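Two-Person Lifts: Notes for Session 4
Room Setup and Furniture Handling, Pollmont evening course
Notes by Berkay Kırmızıgül

Okay, tables. I know, I know, you've all moved a table before. So had I when I started at Dellden, and I still managed to take a strip of paint off a door frame in my first month (they made me repaint it, and I'm still proud of how badly that went). So let's go over it properly, and then on to the bit about stairs that I ran out of time for in session 3.

Start with the tabletop. Before you take any weight, get your hands on it and give it a little wiggle. Does the top shift on the frame? If it does, stop and tighten it up, or carry by the frame. A top that's screwed down well will take a lift from the edge just fine. The lightweight ones in our room are fine to carry this way. The old Lloyd desk in the hallway is NOT, so please leave it alone until we've had the drawers out.

Next, grip. Most people grab the two corners closest to them and go. That works, but on a short table I like to spread my hands out, one near and one reaching farther along, while I'm getting lined up with whoever has the other end. You get a feel for the thing before it leaves the floor! Just bring that far hand back in before you walk any distance, or your shoulder will complain all evening.

Feet: one forward, one back, and shoes that grip. Parquet is slippery in socks. I've tried it.
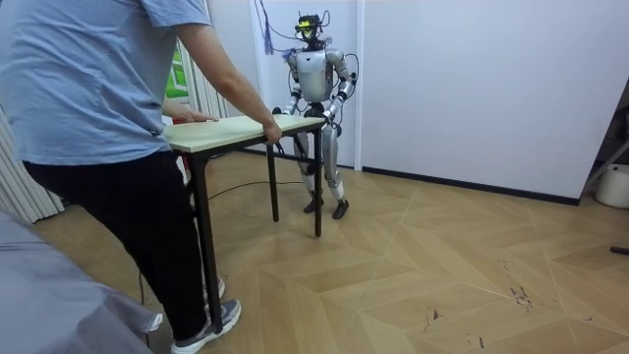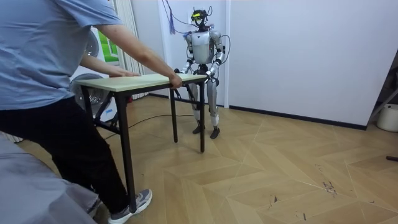

Now, talking. Agree on who calls it before anybody lifts. I say "ready, and up," and we go on "up," but I've worked with people who go on three and people who go AFTER three, and you really want to find out which kind you've got while the table is still standing on its legs. Same for putting it down. Whoever is walking backward sets the pace, always, and the other one does the looking.

Legs are what catch you. Metal ones especially will leave a nice long scratch if you drag them, so lift clear of the floor even when you're only swinging the table a few inches to straighten it up. Felt pads help (there's a bag of 100 in the supply closet, help yourselves).

Doorways: measure first. Our classroom door gives you 49 inches with both leaves open, so a small table goes through flat. For anything wider, tip it on its long side and send the legs through first, curling around the frame.

For next time, read the stairs section in the Adamine handbook, starting on page 118, and bring gloves if you own a pair. We'll be doing the landing, and it's tight.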